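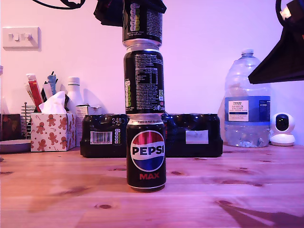 Latuna Drinks Label Table

Latuna is a small table of nutrition facts copied by hand from the labels of canned and bottled soft drinks. It has 832 rows, one per product and pack size. Maintained by Dayana Quintero.

Files

latuna.csv: the main table
brands.csv: maker names and spelling variants
changes.txt: corrections, newest first

Columns

name: product name as printed
size_ml: pack size in milliliters
energy_kj, energy_kcal: per 100 ml
sugars_g, salt_g: per 100 ml
sweeteners: codes separated by semicolons
source: label or shelf card
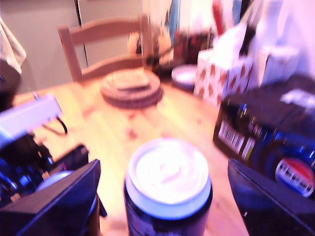

Blank cells mean the value was not printed. A zero means the label says zero. Labels that say "less than" or "trace" are stored as text in the notes column, so read the number columns as strings first and convert them afterward.

Where a label gave values only per serving, they were converted to 100 ml and rounded to two decimals. These rows have converted set to 1.

Known problems

Romaniuk products changed recipe in August and 200 rows still carry the old sugar values. Prusska and Ravow share a bottler, and 3 of their drinks are listed under both names. Duplicates have not been merged.

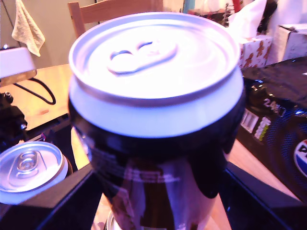
Caffeine was added in version 2. It is mostly empty for drinks entered before that.

Corrections

Send the row name, the column and the value as printed. Please don't send values from store websites.
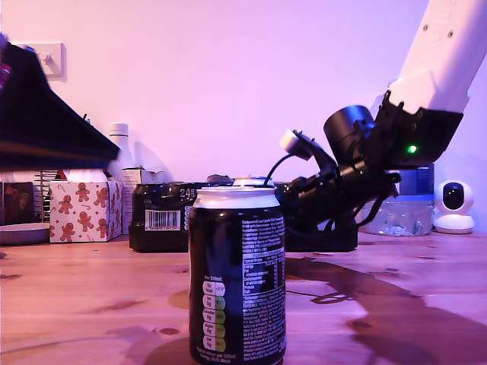
Nutrition panel on a can, with the "Per 330ml" heading above the badges.

License

Free to use and change with credit to the Latuna table.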